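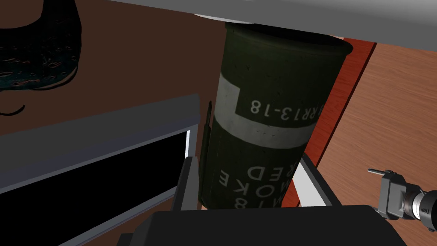 Flultosberg, Jun 20, 2021

Progress report to the Lindqvist fund: the Hustevlow compiler

The parser is done! I know I said that in the last report too, but back then it still fell over on nested comments, and now it reads every one of the 254 programs in our test folder without a single crash. Roald Skjelbred wrote the last piece (string literals that run over several lines) and I'm very happy with how short his code came out.

The big news for this period is error messages. When we applied to you, we said a first-year student should be able to fix a mistake from the message alone, and we've finally had time to work on that properly. A missing bracket now gets you the line where the bracket was opened, plus the line where the compiler gave up. Type errors print both types in plain words. We rewrote 100 messages and threw out 30 old ones that could never be triggered, which was a fun afternoon of deleting.

Code generation is behind. The plan had loops and function calls finished by now, and we have loops and most of calls, but recursion with more than 2 arguments still scrambles the stack on 32-bit machines. I think the bug is in how we save registers. I've moved it to the top of my list and pushed the optimizer back to make room, so please read the optimizer line in the old schedule as "December" from here on.

Money is fine. We spent less on hosting than planned, as the nightly builds run much faster with the new parser, and we'd like to put what's left toward paying Roald for extra hours on the manual. Could you let us know if that needs a formal change request? The manual has its first four chapters, and the one on arrays is my favorite so far, with lots of small programs you can type in and run.

Next up: the stack bug, then the file library, then getting the installer to behave on older laptops. The source and the test results are in the usual shared folder, and I'd love for someone on your side to try breaking the parser.

Teodor Aasen
Hustevlow project lead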